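Rilum Hand-Held Gripper, two-finger
26/05/2025
By Gifty Bonsu

The maker's sheet for the Rilum says it "supports safe and repeatable handling practice." We have read that sentence many times and still can't tell you what it promises. It names no standard and no test. So this page sticks to what we would want in writing before buying one, whether from us or from Agyeman, who also carry it.

What you get is a hand-held gripper with two fingers, gray slotted housings and yellow tips. You pick things up with it, and the recordings are meant to teach an arm to do the same. Most buyers use them on soft packaging, clear bags above all, and that is where the claims get thin.

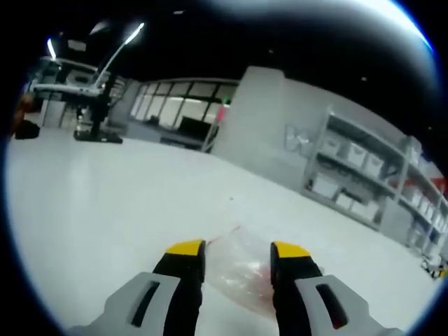

Cosby's in-house rule is that anything dropped stays down until the take is closed and the drop is logged. We like that rule. The Rilum does nothing to help you keep it. There is no drop marker on the grip, and the software, Druta, will happily let you trim the bad part out and call the take clean. If your written practice says failed picks are kept, someone has to check that by hand.

Same with the "no adjustment needed" line. Tips wear, and a worn tip on thin plastic gives you a different grasp. Our own sample set had 1,232 takes and we threw out 96 of them for tip wear alone. Ask for the tip replacement interval. We asked in September and got a brochure.

Two people, one table

The sheet shows one operator. In real use you often have 2 grippers over the same surface, and a rule for that should exist before the first session – who moves first, who calls stop, whether a bag may pass from one to the other in the air. The maker gives no guidance. Keep sleeves and cables in the rule too.

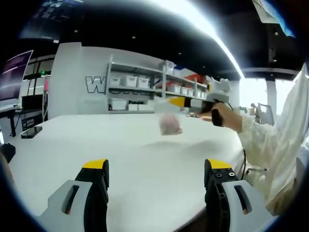

Before you order

Ask which standard, by number, the word "safe" refers to. A hand tool is not a robot and robot cell rules may not cover it at all, so a certificate for the arm tells you nothing about this.

Get the 5 spare tips listed on the quote. They have gone missing from it before.

Returns are 2 weeks, unused.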